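Session 3: gathering examples in the simulator
Course notes, Wivstead, July 21, 2019

Welcome back, everybody, and thank you for the lively questions after Sowmya Pillai's session on control (she has promised to answer the rest by email, so do hold her to it!). Now we come to my favourite part of the course, which is the patient business of gathering examples for our learner to copy.

You'll remember that an **episode** is one attempt at a task, from the moment the arms are released to the moment you press stop. What we store is a long list of pairs: what the cameras and joints reported, and what you told the arms to do next.
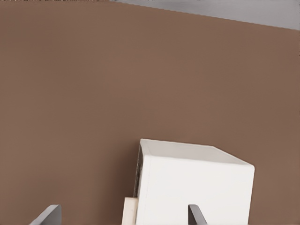
Each of you will record 30 episodes for the coursework, and I'd ask you to spread them over more than one sitting, as tired hands make very samey examples. Please do the following:

- Reset the simulator before every attempt, and let it shuffle the starting positions for you.
- Move at a steady, unhurried pace. Long pauses are copied just as faithfully as good movements!
- Keep your clumsy-but-rescued attempts. A learner that has only met perfect approaches has no idea what to do once it drifts a little.
- Mark the real failures as failures and leave them in the folder.

Now, about views. A close view near the fingers is lovely for the last little stretch of a reach, but it can lose sight of almost everything else, and so we save a wider view alongside it. Do check that the two are in step before you go home. In June one group had them 9 steps apart and their learner behaved very oddly indeed, poor thing.
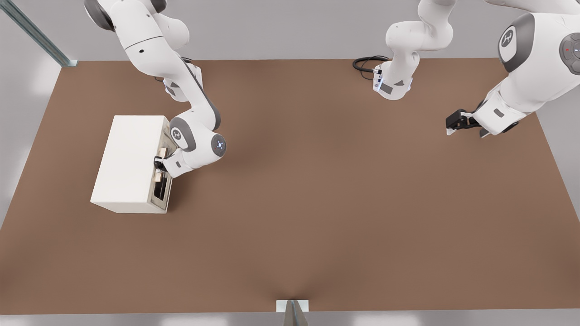

*Wide view: the left gripper at the front of the white appliance, the right one open above the table.*

With two arms there is always the question of what the idle one ought to do. My advice is to park it somewhere sensible and let it be, but still record its joints, even when they hardly change.

**Before next time:** read chapter 8 of the Hakia notes, and bring three episodes you're not happy with, so that we can look through them together.

Chathurika Mondal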